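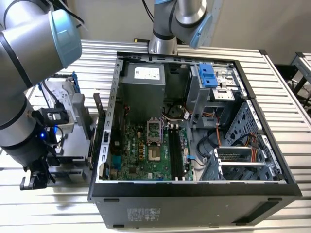 Breaking and the 2024 Games: your questions

Is it really a sport?
Depends who's selling it. The dancers train as hard as any gymnast, so I've no quarrel with them. My quarrel is with the people writing the brochures.

How is a battle judged?
By a panel, head to head, on things like technique and musicality. Alvar Tangen at the Prakari studio reckons two panels would give you two winners. I've watched enough rounds to believe him.

Will it bring kids into local clubs?
That's the claim. The Cevside open had 33 entries in June and 538 people through the door, most of them parents. Come back in 3 years and show me the enrolments.

Who pays for the travel?
Mostly the dancers. Meron Gebru was quoted $2000 for one qualifying trip – flights only, no bed.

Does a medal make it permanent?
No. Host cities can propose extra sports for their own Games, and the next host can leave them out. I wouldn't build a centre on it.

Where can I try it?
Cabello Hall runs a beginners' night. Wear long sleeves.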